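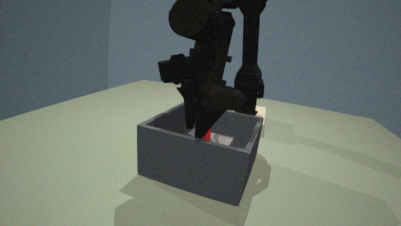 Into the bin. Computer rendering.

Journal > Home Life > Clearing Out

Posted in June by Keir Pollock
19 comments

My aunt kept everything, and I say that with a great deal of love, since I seem to have caught the habit from her. When she moved out of the house in Polton this spring I offered to take the sewing room, thinking it would be a nice quiet job for an afternoon. It took me most of the month (and a good deal of her coffee).

The buttons alone filled a dresser drawer. There were baby cardigan buttons, big leather ones off my uncle's car coat, and a card of green glass ones that still had the price on the back, 60 cents, from the old Castillo dry goods store on Main Street. I sat on the floor with that card for a long while. I could remember the bell on the door of that place and the smell of the fabric bolts, and how she would let me pick the ribbon if I'd been good in the car.

I had a system when I started. Keep, give, toss – three piles, very sensible. By the second evening there was a fourth pile called "ask her," and it was taller than the other three together. So I called her up and read things out over the phone. She wanted the pinking shears and the tomato pincushion, and she did not care one bit about the 30 dress patterns I had so carefully put back in their envelopes. "Oh, give those away, honey," she said, and went back to her supper.

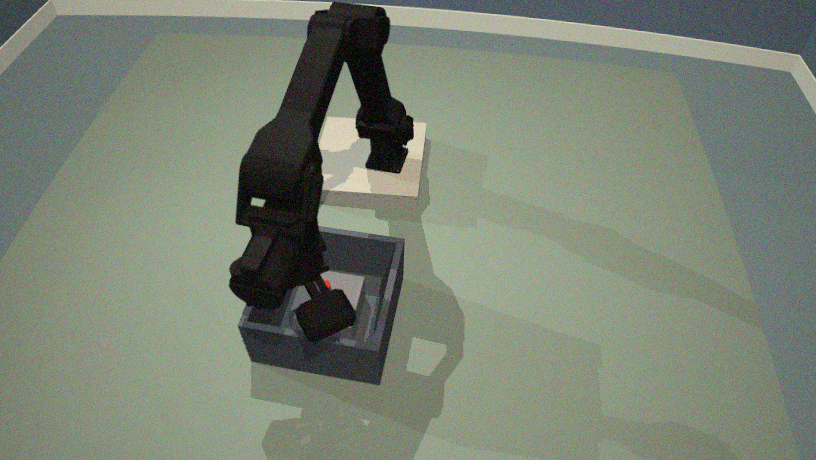 Arm and open bin, seen from higher up. Computer rendering.

The patterns went to a girl down the street who is teaching herself to sew, and she has already made a skirt out of one of them, with pockets! The wool went to my neighbor. I kept the green buttons, of course, and the dresser drawer too, which I've put under my own bed where it fits as though it was built for the spot.

What I haven't settled is the letters. They were behind the ironing board in a hat box, tied up by year, and most are from my grandmother. I've read four so far, with permission, and they're nearly all about the weather and what the hens were doing. I could read 160 more of them and be perfectly happy. My aunt says we'll go through the rest together when I drive over in August, and she wants me to bring a pie – peach, if they're any good by then.

Filed by Keir Pollock | 19 comments | 30 shares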